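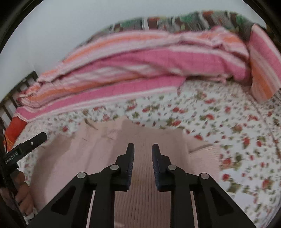
Can a machine fold the laundry yet?

For one kind of garment, started from one kind of position, it can get through a fold. For a mixed basket in an ordinary bedroom, I would still budget a human.

I have been arguing about this with Brittany Kowalchuk since November. Her position is that folding is mostly solved and what remains is speed. Mine is that folding was never the difficult part. Once a sweater lies flat with both sleeves out, the rest is geometry: sleeve in, sleeve in, hem up. The difficult part is getting from a heap to flat.

A rigid object has a pose you can write down in six numbers. A knit has no such thing. The ribbing stretches along one axis and hardly at all along the other, so a pull on the hem moves the collar less than the planner expects. A fold hides whatever is under it. A collar and a cuff look much alike when only two inches of either is showing.

The background matters too. Floral sheets put edges everywhere, and shadows fall across the knit and read as creases. Brittany suggested plain bedding. I said that people own floral bedding.

Two fingers are enough for most of this, in my opinion. Pinching one layer and leaving the layer beneath is a matter of approach angle and fingertip shape, and a pale pink sweater on a bed is a fair test of both. Spread out with the collar toward the far side, it gives a planner very little to complain about.

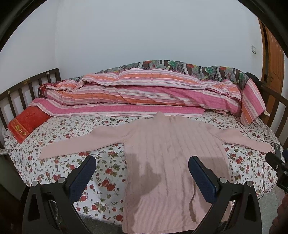 What I would want to see before buying one

A run of 61 garments, unsorted, with no one touching anything between items. Failures reported by type. Time per item, including retries. I would accept 4 minutes a sweater if I could leave the room.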